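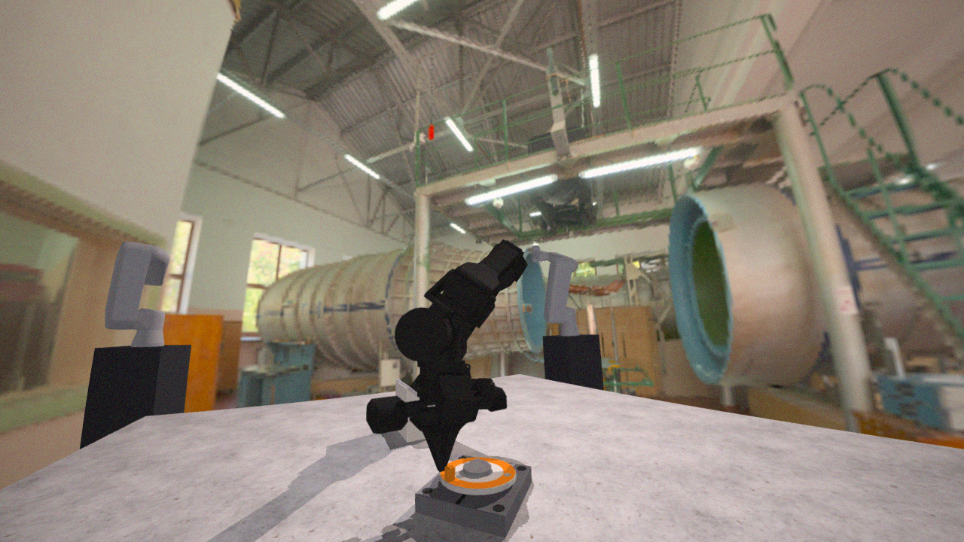
Ticket subject: Booking confirmations going out twice, and sometimes not at all
Product: Nomavow Bookings, hosted plan
Site: Drummond
Status: Resolved, watching until the end of January

Opened by customer, 9:10 am

Hello there, and thanks in advance to whoever picks this up. We run the hall bookings for our community centre in Drummond and we've been on Nomavow for 4 years now, mostly very happily. Since we came back from the Christmas break the confirmation emails have gone a bit strange. Some of our hirers are getting the same confirmation twice, a few minutes apart, and a handful say they've had nothing whatsoever. The quilting group turned up with a printout of both copies, bless them, and wanted to know if they'd been charged double. They hadn't, I checked.

I haven't knowingly changed anything. I did tidy up the templates in December, mainly fixing the spelling of "Centre" in the footer, which had been bugging me for ages.

Support reply, 10:25 am

Good morning, and thanks for such a thorough note. Sorry to hear about the quilters! I've looked at your outgoing mail log and can see the doubles plainly enough. Could you let me know two things when you have a moment:

Are the people getting nothing all with the same email provider?
Under Settings, then Messages, then Triggers, how many rules are switched on for "Booking approved"?

Please don't delete any rules just yet, even if one looks like a spare.

Customer, 11:40 am

Right, I've had a cuppa and a proper look. There are two rules for "Booking approved". One is called Confirmation and the other is called Confirmation (copy). I have a dim memory of making a copy before I fixed the footer, in case I made a mess of it, so I suspect that one's on me. Sorry!

As for the missing ones, I rang round and every one of them has a Fodier address. Fodier is the little internet provider most of the older folk on the Clillberg side of the river use.

Support reply, 1:15 pm

No need to apologise, copying a template before you edit it is a good habit. The trouble is that a copied rule comes across already switched on, and I've passed that along to our product people because you're certainly the first this month but not the first ever.

Step one: switch off Confirmation (copy). Leave it in the list.

The Fodier problem is separate. Their mail server is turning ours away with a "too many messages" error. Their limit is 200 messages an hour from any one sender, and your term bookings all get approved in one big batch, doubled up by the extra rule. Once the limit is hit, the rest are refused and our system was giving up after 4 tries.

Step two: I've set your account to send more slowly and to keep trying for 8 hours before it gives up.

Customer, 3:50 pm

Copy switched off. I approved a test booking for myself and got one email, just the one. I've also resent the missing Fodier confirmations from the Bookings page and have heard back from two people already, both pleased as punch. Could you leave this open a little while? Our next batch is the tennis club and they do write in if anything's amiss.

Support reply, 4:05 pm

Happy to. The log shows all the resent messages accepted at the Fodier end. I'll check again after the tennis batch goes out.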